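Pollock Street Reuse Room Opens Its Doors for Packing Season

The Pollock Street Reuse Room is back for a new season, and this time it has a whole lot more space to fill. The group has moved out of its old corner in the Karden Building's basement and into a bright ground-floor unit two doors down, with desks along the wall, a proper loading door and enough floor to spread things out. Anyone who tried to squeeze past the shelves last winter will know what a treat that is!

The idea is the same as ever. Local offices, shops and households drop off clean packing materials they no longer need – clear bags, foam, cushioning, boxes, paper fill – and other people come in and take them away for free. Moving house, mailing a lamp to your cousin, storing quilts until December, it all counts. Last season the room handed out enough packing for 11 full household moves, plus hundreds of smaller parcels, and the sorting tables were hardly ever bare.

Big clear plastic bags have become the star of the show. They are light, they keep the dust off bedding and pillows, and you can tell at a glance what you put in them (a real help when every box in the hallway looks alike). The furniture store Cullura has agreed to pass along the large bags that come off its deliveries, so there should be a steady supply all season. The first load arrived this week, and it filled one side of the unit almost to the windowsill.

Sorting is the part that takes time, and it is also the part people seem to enjoy the most. Each bag is opened up, checked for tears and leftover tape, and either folded flat or filled again with soft material that is ready to go out. Bags with small holes go in a separate bin for lining crates. Anything sticky or badly ripped is sent on for film recycling at the Inisix drop-off point, which takes clean plastic only, so please leave out food wrappers and anything with paper labels still attached.

The new desks have made a big difference here. Sorters used to work on their knees on a cold floor, and now there is room to sit down, spread out a roll of tape and chat while the pile goes down. There is still a lot of floor work with the really big bags, which like to puff up and slide off any surface you put them on. A tip passed around this week: hold the rim wide open first, push the soft fill right down into the corners, and squeeze out the air only at the very end. It saves a good deal of wrestling.
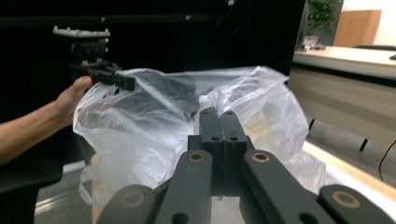

A large clear bag held open, with soft, cream-colored contents showing through the plastic.

The room is also trying out a shelf for odds and ends, and it is already a delight to dig through. So far it holds cardboard corners, a tin of luggage tags, spare tape rolls and a stack of wardrobe boxes in very good shape. Take what you can use and leave what you can spare. Moving blankets are on the wish list, along with marker pens that still work and a hand truck, even an old one with a squeaky wheel.

Opening hours are 8 a.m. to noon every Friday, with drop-offs at the loading door on the alley side. Please fold boxes before you bring them, and tie bags of foam loosely so they can be opened again without scissors. Visitors can take up to two of the large bags per trip while the first delivery lasts, and there is no limit on paper fill – there is a mountain of it, and it would be wonderful to see it go to good use.

New sorters are welcome at any session. Wear something warm for the loading door and come to the front desk when you arrive.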